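# 夹爪换了指套还是歪，你们信“重新标定就好”吗？

**楼主 · 半格螺距**

我们这套是 Tondus 的小夹爪，装在 Morais 的臂上，腕部带一只小相机，平时拿彩色方块做抓取复现。上个月开始，夹紧后方块会往一边偏，25 次里有 3 次放下去角度不对。找了 Wurkbridge 的售后，回复就一句：重新标定手眼。标了两遍，没变化。我不太信这个说法，想听听各位的。

**2楼 · 油壶见底**

先别标定。手指根部螺丝紧过没有？两边手指拆下来对调，看偏的方向跟不跟着手指走。跟着走是手指的事，不跟着走再看导轨。

**3楼 · Dreda老用户**

售后说得没错吧。我这边用 Dreda 的夹爪，十次歪有九次是外参漂了。相机支架碰一下就够。

**4楼 · 油壶见底**

回3楼：相机漂了，是抓的位置偏，两指一合照样把方块夹正。楼主说的是夹紧以后才偏，两码事。

**5楼 · Dreda老用户**

那也不一定。抓取角度差几度，合拢的时候方块就会被拧一下，看起来就是“夹紧后偏”。你又没看到他的日志。

**6楼 · 楼主 半格螺距**

螺丝紧过，按手册 2 N·m，两边都到位。对调还没做，拆手指要把线束一起松开，嫌麻烦拖着。指套是 12 天前换的新件，换之前就有这毛病，所以别往指套上赖。

**7楼 · 灰箱子**

贴张腕部相机的图吧，光打字能吵三页。

**8楼 · 楼主 半格螺距**
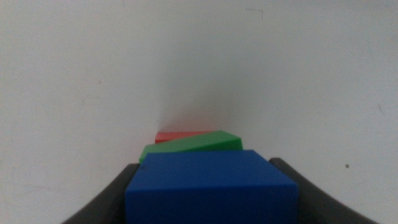 *腕部相机视角，两指之间是蓝块，后面是绿块和红块。*

蓝块上沿右边略高一点，很轻微。售后看了说“在正常范围”，问他范围是多少，不回了。

**9楼 · 灰箱子**

这点斜度我不敢下结论。相机自己装得有一丝歪，画面里也是这个样子。后面那个绿块斜得厉害多了，它是你故意斜着放的，还是放下去就这样？

**10楼 · 楼主 半格螺距**

没留意，记录里只有抓取位姿，没有放置后的。这个得补上。

**11楼 · 油壶见底**

单张说明不了什么。同一个块原地夹、松、再夹，每次存一张，上沿的斜度要是乱跳，就是导轨有间隙；一直不变，多半是相机安装角。手指对调还是得做，别偷懒。

**12楼 · Dreda老用户**

我保留意见，外参没排除干净。标定板你用的哪块？打印纸贴板子上那种，标十遍也白标。

**13楼 · 楼主 半格螺距**

……就是打印纸贴的。行，板子我去借块硬的，重复夹持下午先跑，对调放最后。不过要是换了板子还歪，售后那句话我就当没听过。

**14楼 · 灰箱子**

松线束之前先把走线拍下来，我上回装回去多绕了一圈，腕关节转到头直接扯掉插头。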